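Notebooks > Grancombe workshop > Cloths and folding > June

Print | E-mail

Entry 53 – June, started 8.40

Carrying on from the last entry. Aim for today was the folding cards for the table linen, mainly the small white and the beige, plus sort out what goes in the frosted bins and what doesn't. Cristian wants the wording settled before the Marinho parcel gets opened, otherwise we end up with both lots muddled together again like in spring.

Washed lot came back overnight. Ott had already pulled the ones with pulled threads and put them on the hook. 13 rejects, all from the old stock. She thinks it's the drum, I think it's age. Not going to argue it today.

Bin first. Duván moved it out onto the brown table so we could settle the label business. Current label is the small white square one. You can read that there IS a label from above but you can't read the label, at least I can't at arms length. Options:

– leave it in the floor, where it disappears as soon as the first cloth goes in
– short side, facing out, gets scuffed on the shelf
– tie-on tag. Wafula's idea. Fine until someone snips it off

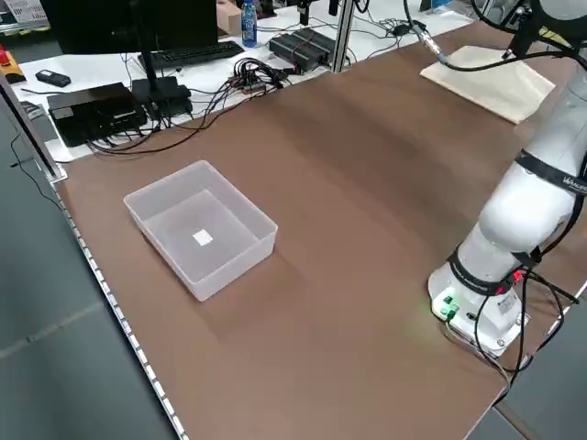
Frosted bin, small white label showing through the floor. Flat beige piece at the back of the table.

Going for the short side for now and we'll see how long they last. New labels to be bigger, black pen, no codes. Duván's point that the codes only mean something to the person who made them up (me).

Flared walls are a nuisance. The stack sits fine at the bottom and then there's a gap all round by the time you get near the rim, so the upper ones slide. Tried a card liner last month and it bowed. Platum do a straight-sided one, Eusebio has the leaflet somewhere. Ask him. Don't order anything untill we know the folded size, that was the mistake last time round.

9.30 – Folded size

White. Agreed fold is: half, half again, then the turn-under so the raw-looking edges are inside. Flat as you can get it with the palm, from the closed edge outwards. No iron at this stage. What I'm after is a block a bit taller than it is wide, that can be picked up with one hand without the whole thing opening like a newspaper.

Where it goes wrong is always the lower edge. If the second fold is out by even a little the layers step, and you get that staircase look along the bottom. Not the end of the world in a bin. Looks sloppy on a table. Ott says square it up by tapping the edge against the surface but that only works with starched ones, the soft ones just crumple at the corner you tap.

Also the brown sheet. Needs pulling tight BEFORE anyone puts a cloth down on it. It ripples lengthways and the ripples come up through whatever is lying on top if it's thin. I'd been blaming the cloths for that. Clips at both ends? Zadik used to have the flat spring ones, no longer in the cupboard, asked about, no joy.
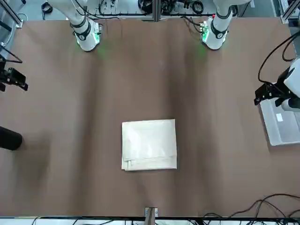 So the card for the white will say: smooth the cover, cloth in the middle, fold, fold, turn under, press. Six lines at most. Anything longer gets ignored, we know this from the dishcloth card, which had a diagram and a paragraph on wash temperatures and I don't think a single person got to the end of it. Me included.

Pressing – palm, not knuckles. Cristian does knuckles and leaves dents. He disputes this. Noted.

One thing that does want testing is how long the fold stays put if it's left out on the side over a weekend. My guess is the soft ones lift at the corners. Put one on the top shelf and look at it next week, somebody remind me.

10.50 – Beige

Different animal. Wider weave feel to it, doesn't hold an edge, and you can't tell the right side from the wrong side in poor light. The corner-to-corner fold is what was asked for so that's what we're writing up, but a triangle is a harder thing to keep tidy than a square. The long edge goes wavy. The point drifts. You get one corner laid over nicely and the one opposite has crept off while you weren't looking.

Things that help:
– pin the far corner down first, bring the near one to it and not the other way about
– keep hold of the corner until the layer has settled, don't let go early
– don't smooth until both corners are where you want them. Smoothing a half-done fold just sets the creases in

The roses stay. Red ones, in the small black pot. Eusebio asked whether they should be on the table at all while the folding is going on and the answer is yes, becuase that's how the table will be laid and you need to learn to fold round a thing in the way. Cloth goes behind the pot. If you reach over the top you catch the blooms with your sleeve, go round the side. Wafula's watch strap has already had a petal off.

Red against the cream is good, by the way. Dark wood under both. If the Grancombe lot ever ask us for a colour scheme that's the one I'd push, and I'd drop the green napkins altogether. 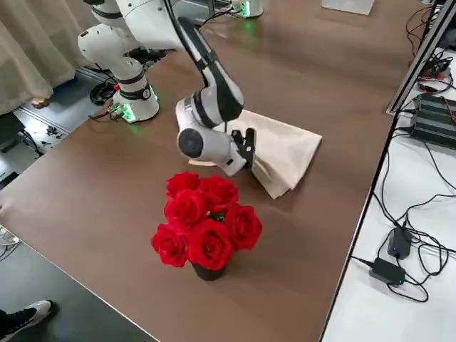
Counts and stores

Ott did the shelf count while I was on the beige. 2,321 pieces across all types, which includes the rejects on the hook so knock those off. Book was out by 30 against the last one. Probably the bundle that went to Zadik and never got written down. Will check the blue book, Duván has it.

To do
– labels, short side, big writing (me)
– Platum leaflet (Eusebio)
– clips for the brown sheet, or something heavy along the edge
– draft card for white to Cristian by 4
– beige card can wait, needs another go with someone who hasn't done the fold before. Wafula's sister-in-law offered
– white cloth on top shelf, check corners
– Marinho parcel still shut. Leave it shut

Stopped 12.15, lunch. Water the roses.

2 comments | 0 shares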